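# How Does a Pile of Paper Turn Into a Book?

Pick up the nearest book. Go on, any book will do! Now look at the back edge, the bit that faces outwards when it stands on a shelf. That part is called the **spine**, just like the bones down your own back, and it does much the same job. It holds everything together and lets the whole thing bend.

Joining pages at the spine is called **binding**, and people have been doing it for nearly 2,000 years. Before that, long pieces of writing were mostly kept on scrolls. Scrolls are lovely, but imagine trying to find your place in one! You would have to roll and roll and roll. With a book you can flip straight to the good bit.

## Start with a fold

Take a sheet of paper and fold it in half. You now have two leaves, and because each leaf has a front and a back, you have four pages. Slip another folded sheet inside the first one and you have eight pages. Add another and you have twelve. Bookbinders call a little bundle like this a **section**, or sometimes a **signature** (nothing to do with signing your name).

A thin comic might be one section with a couple of staples through the fold. A fat storybook can't be made that way. If you tried folding a hundred sheets together, the middle ones would poke out at the front like a tongue and the whole thing would spring open the moment you let go. So the binder makes lots of small sections and stacks them up.

Guðlaug Thoroddsen has been binding books since she was a teenager, and the one on her bench at the moment has 300 pages. She folds every sheet by hand and presses the crease flat with a **bone folder**, a smooth, flat tool a bit like a lolly stick with a pointed end. Some bone folders are still made of real bone!

"The fold is where the book begins," she says. "If I rush it, I can see it in the finished book, even if you can't."

## Then comes the sewing

Yes, sewing, with a needle and thread! The binder pokes a row of small holes through the fold of each section. The thread goes in one hole, runs along inside the fold, and comes out of the next. When it reaches the end, it hops up into the next section and comes back the other way. Linen thread is a favourite because it is very strong, and many binders pull it through a lump of beeswax first so that it doesn't tangle.

You can be a book detective here. Open a hardback somewhere near the middle and look deep into the fold. If you keep turning pages, you may come to a place where you can see the thread. You've found the centre of a section! 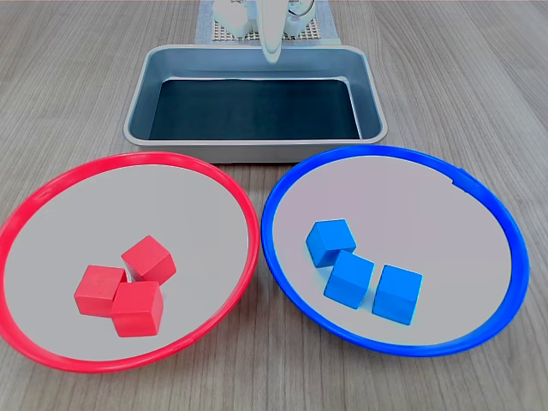

**WORDS TO KNOW**

**Spine:** the back edge of a book, where the pages are joined.

**Section:** a bundle of folded sheets, one inside another.

**Leaf:** one single piece of paper in a book. It has a page on each side.

**Endpapers:** the sheets just inside the covers, often brightly coloured or patterned.

**Boards:** the stiff pieces inside a hard cover.

## What about glue?

Lots of paperbacks aren't sewn at all. The folds are trimmed off, so that every leaf is loose, and then the rough edges are stuck into the cover with hot glue. It has a very grand name: **perfect binding**. It is quick and cheap, and it means a story can cost less than a pizza. If you have ever had a page drop out of a much-loved paperback, though, you'll know why the name makes bookbinders giggle.

Sewn books use glue too. Once all the sections are stitched together, the binder brushes a layer along the spine and lays a strip of thin, open cloth over it. The book is put under a weight and left alone, usually overnight. Waiting is a big part of bookbinding!

## Putting on its coat

A hard cover is made separately and is called a **case**. It has two boards, one for the front and one for the back, with a narrow strip between them for the spine. Cloth, leather or patterned paper is glued over the lot, and the corners are tucked in neatly, rather like wrapping a present. The endpapers join the case to the pages. When those are dry, the book is done.

Haziq Lumenta decorates covers, and his favourite job is the title. He warms up brass letters and presses them through a sheet of gold foil, so that the gold sticks to the cover in the shape of each letter. There is no rubbing out, so he practises on scraps first. "I once spelt *chapter* with two Ts," he says. "It was only a scrap, but I've kept it!"

## Make your own

You can sew a tiny book this afternoon. You need 3 sheets of plain paper, a piece of coloured card the same size, a blunt darning needle, some strong thread and a grown-up with a pushpin.

1. Fold the sheets in half together, then fold the card around the outside.
2. Open everything flat. Ask your grown-up to make a hole in the middle of the fold, then 2 more, one on either side of it.
3. Start from the inside. Push your needle out through the middle hole and leave a long tail of thread behind.
4. Come back in through the top hole, go all the way down the inside, and out through the bottom hole.
5. Go back in through the middle hole. Tie the two ends in a double knot, with one end on each side of the long stitch.
6. Snip the ends, close your book and press it under something heavy.

Now you have twelve pages to fill. Kolbrún Blöndal, who is nine, drew a different beetle on every page of hers, and gave the biggest one a crown.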